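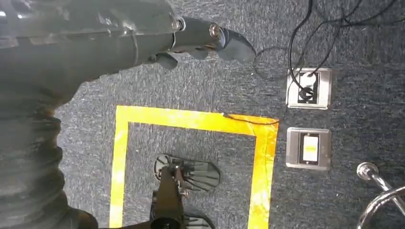

1/ Just finished Antonina Chornovol's book on girls and their group chats and I have so much to say, so please bear with me, this is going to be a thread.

2/ She spent a school year talking with almost 200 families about how middle school friendships work now. Not the scary headline stuff, mostly. The everyday stuff! Who gets added, who gets left on read, who makes the second chat without the one kid in it.

3/ There's a whole chapter on one chat. A girl named in the book as Ines let her read the entire thing, 2308 messages, and Chornovol just walks you through it like a play. I read it standing up in my kitchen and let the pasta go to mush.

4/ What got me is how kind most of it is. "did u eat" "good luck w the dentist" "want me to call so you can leave." I've got an 11 year old and I've only ever asked her about the mean messages. Never once about the nice ones.

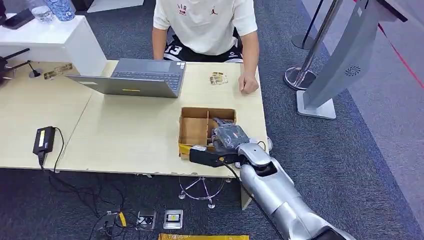 5/ So I tried it. At dinner I asked what the nicest text she got this week was. She rolled her eyes, and then she talked for 15 minutes. FIFTEEN. About a friend who remembered her hamster's surgery.

6/ I do have a quibble. The chapter on brothers is thin, and dads mostly show up to take the phone away. My husband read it over my shoulder and said "hey." He's got a point.

7/ If you don't have time for the book, Gopinath Chowdary interviewed her in May for the Trasholm reading series and it's a great listen. He asks about her own eighth grade best friend and she goes quiet for a second, then tells the story she left out of the book. I won't spoil it.
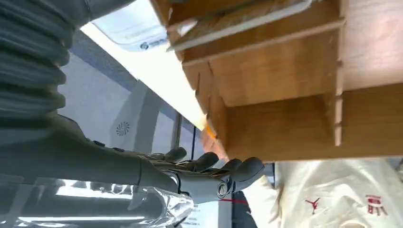

Light wood shelves, gray arm.

8/ Someone asked if it's okay to hand to a kid. I'd say yes from sixth grade or so, though there's one section on rumors you may want to read first. Mine has already swiped my copy and is writing in the margins. So far: "true," "SO true," and "no one says this."

9/ Tell me the nicest text your kid got lately if they'll let you share it. I'm reading every reply tonight after bedtime!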